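# The Long Wait at the Virasgate Counter
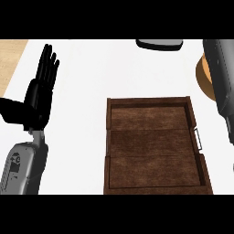

*A computer rendering of a black robot hand, fingers raised, on a light gray arm.*

The ferry between Veltirton and Virasgate takes 18 minutes. Getting a ticket for it on a Saturday can take longer than that.

The line at the Virasgate landing starts at the ticket counter, runs past the bait shop and turns at the seawall. Regulars know to join it at the seawall side. Visitors often walk straight to the counter and get sent back, and a few of them give up and drive the long way over the bridge.

It has been like this for years. The boat carries 119 passengers and used to leave every half hour. In January the operator cut the midday sailings, leaving 12 crossings a day in each direction. The early boats are full of people going to work at the hospital in Veltirton. The late ones carry them home, along with anyone who stayed in town for dinner.

People who use the ferry every day have worked out ways to wait. They hold places for each other, within limits. Leaving a bag in line while you get coffee is accepted. Leaving a bag and coming back with four cousins is not, and there have been arguments over it. Parents with strollers are usually waved ahead. Cyclists say they should be too, and most other people in line disagree.

The town's free paper, the Carrier, ran letters about the line all winter. Most asked for the midday boats to come back. One asked for a roof. Another wanted a second ticket window, which the building already has, behind a rack of brochures. It was last open 16 years ago.

Veltevard, the next stop up the river, handles things differently. Riders there pull a paper number and sit down. The benches are cold and the numbers blow around, but there is less standing. The operator says it will try the same system at Virasgate before summer, starting with weekends. The bait shop has already asked where the benches will go.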